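Come pick up fruit with us! Gindau Robotics Club needs people for the spring project

Hi! I run the student side of the Gindau Robotics Club and I'm looking for people to join our manipulation project, starting in March. We call it Dollport (long story, involves a shipping label) and the idea is pretty simple. We want a robot arm to move soft, round, annoying little things onto a plate without squashing them. To get there we need lots of recordings of people doing the same job by hand, holding the gripper themselves. So that's the work. You sit down, you pick up fruit, you put it on the plate, you do it again.

I'll be upfront that it gets repetitive. It's also weirdly relaxing, and I've had some of my best conversations of the year while doing it.

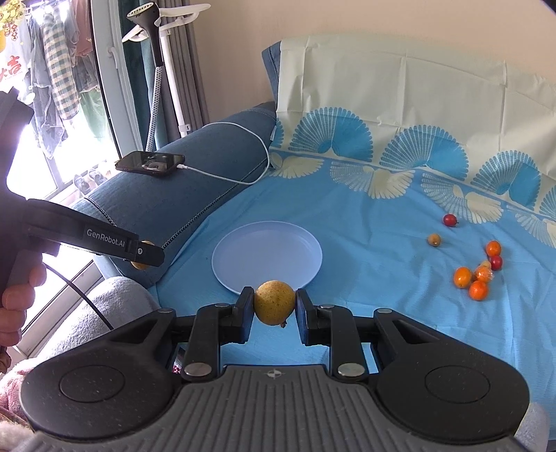
Posted by the Dollport student lead | Gindau Robotics Club | Filed under: Join us

One piece of fruit between two fingertips, plate waiting behind it, a little bunch of others off to the side on a blue cloth. It looks like nothing, right? Then you try it with a stem poking out the wrong way, or a piece in shiny wrapping, and suddenly you have opinions about grip angle.

What I'm asking for: 2 sessions a week through the end of May, late afternoon mostly. You don't need to code and you don't need to be in engineering (our best recorder last semester was a music major). You do need patience and okay-ish hands. Lefties, please please apply, we're short on you.

If you want more than recording, there's plenty. Somebody has to go through the clips and throw out the bad ones, and somebody has to help me get the arm ready for the Yakubu Challenge, the student contest we're entering in June. I'd love a person who likes writing things down, too. Our notes are a mess and that's on me.

There's a small stipend from Flirnedis, our sponsor, paid monthly, and snacks every session. I have 7 spots open.

To apply, send a few lines to the club inbox with Dollport in the subject. Tell me when you're free, which hand you use, and something you've built, fixed or broken. No resume! I'll set up a 15 minute tryout with everyone who writes in, gripper in hand, and you'll know pretty fast if it's your thing. Spots go as they fill, so write soon.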